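10 Jan 2019

Dye bench, indigo vat no. 7, second week

Checked the vat first thing. Surface had a thin coppery skin and a decent flower in the middle, liquid underneath yellow-green when I pushed the skin aside. pH strip read between 10 and 11, closer to the low end. It had dropped overnight, so I added a half teaspoon of lime slaked in warm water, stirred slowly down the side, and put the lid back on for an hour.

Temperature was low. The heater on the Dahlgren tub cuts out when the lid is off for long and I forgot to reset it last night. Vat was at 24 C when I came in and took most of the morning to get to 30. No dipping until then.

Cloth for today was the Hurno linen, the heavier of the two weights, cut into strips and scoured yesterday in soda ash. The rinse water from the scour was darker than I expected for cloth sold as ready to dye. I ran a second scour on half the strips to see if it matters. Double-scoured strips are notched at one corner, single-scoured are left plain. All strips wetted out overnight in plain water and squeezed by hand, not spun.

Dip schedule, same for both sets:

First dip 7 minutes, then 15 minutes in air
Second dip 7 minutes, then 15 minutes in air
Third dip 7 minutes, then 30 minutes in air

I kept the strips under the surface with the stainless basket and moved them as little as I could. The Troltlow instructions say to work the cloth the whole time. I tried that in December and got froth, streaks and a tired vat by the afternoon, so I have gone back to leaving it alone apart from one turn at the halfway point.

After the first dip the plain strips came out patchy along the fold lines. The notched ones were more even, but there was still a pale band where the cloth had rested against the basket. By the third dip most of that had filled in. The band is visible on two strips if you hold them up to the window. I would not sell them but they are fine as reference.

Swatch sheets for the color book still need mounting. The board I ordered from Tollov is a colder white than the last batch and it makes the paler blues look gray. Either we switch to the cream stock for the whole book or redo the first pages on the new white. I would go with the cream, and leave the dark end of the range as it is.
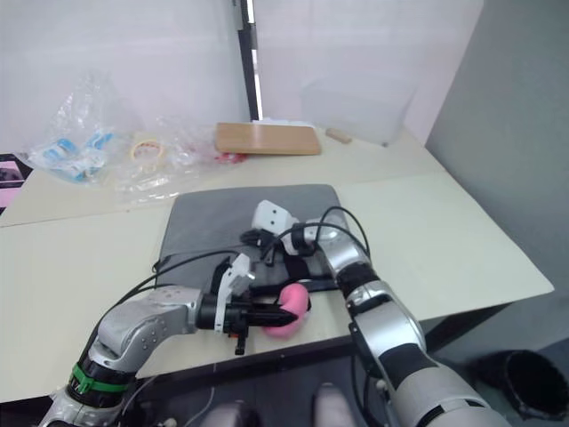 White table, dark gray mat in the middle.

Rinsing: three changes of cool water, then a short soak with a splash of vinegar to bring the lime down, then one more rinse. The second rinse was still slightly blue. Third was clear. The linen feels stiff at this stage and I have stopped worrying about it, it softens after pressing.

Crocking test on a dry strip from each set, white cotton rubbed ten strokes. Plain strip left a clear blue mark. Notched strip left a faint one. That is the result I was looking for, though with strips from one bolt and one vat it does not prove much. Wet rub to be done once everything has been dry for a full day.

Vat at the end of the session was greener than I like and slow to turn back after stirring. I fed it fructose, one heaped spoon in hot water, and left it covered with the heater on. If it has not gone yellow by morning it gets a second spoon and a day off.

Stock: we are down to the last bag of ground indigo. The invoice for the previous order came to 299 with shipping and the same supplier now wants a larger minimum, so the April order should be combined with the madder and weld. Lime is fine. Soda ash is low. We need pH strips in the narrow range, the wide ones are hard to read against a blue-stained thumb.

To do:

Relabel the rinse buckets, the tape has come off again
Wet rub test, both sets
Cut the lighter Hurno linen and scour all of it twice
Ask for a sample of the cream board before ordering the full pack
Reset the heater on the Dahlgren tub before locking up — there is a note on the lid now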